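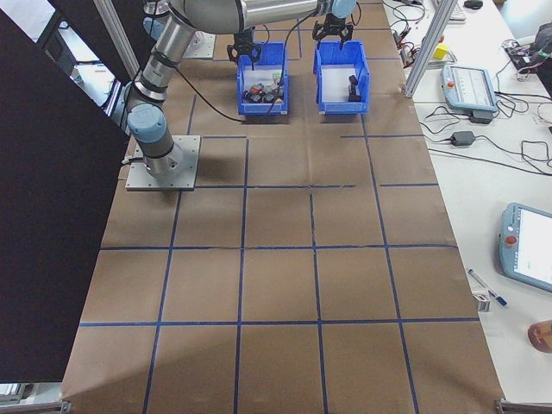
Figure 1. Work table with taped grid and storage bins.

3.2 Demand for companion-animal vaccines: what the clinics told us

Forecasts of the pet vaccine trade tend to begin with the number of animals and multiply. The method is quick and flatters everyone who sells vaccines. It assumes that a dog, once owned, is a dog vaccinated, and then vaccinated again on time every year by an owner who reads the reminder card. We began with the same assumption and kept it for most of a month.

Our sample covers 682 owners registered with clinics in two towns, Karley and Zondine. Each owner was asked when the animal had last been vaccinated, and the answer was checked against the clinic's own records. Owners remember vaccinations the way most people remember dental visits, as more recent and more frequent than the files allow. Where the two sources disagreed we used the file, except at one Zondine clinic, where the file was a shoebox and we used the owner.

Sial and Kelmendi (working paper) argue that price is the main brake on repeat doses. Our interviews support this only in part. Owners in Karley complained of price freely and at length, then paid it. Owners in Zondine seldom raised it, and let the booster lapse all the same. Travel time, opening hours and the cat's view of the carrier came up more often than the bill. We have no good variable for the cat's view of the carrier. Kragh's proposal to use scratches per visit was considered and set aside on grounds of consent.

The supply side is simpler, at least on paper. Angelovski, the distributor serving both towns, ships to clinics every 2 weeks, with a minimum order that suits large practices and annoys small ones. Small clinics respond by pooling orders or by running out. A stockout lasts about 4 days, long enough for an owner with an appointment to be sent home and, in many cases, not seen again until the animal eats something it should not have.

For the model in Section 4 we therefore treat first doses and boosters as separate markets. First doses follow adoption closely, and the usual forecasts handle them well enough. Boosters follow habit, distance and stock on the shelf, and a growing pet population lifts them much less than the trade press would like. Ristić has pointed out that the split leaves us with a smaller total and a duller chart. Both remarks are correct, and the chart is given in Section 5.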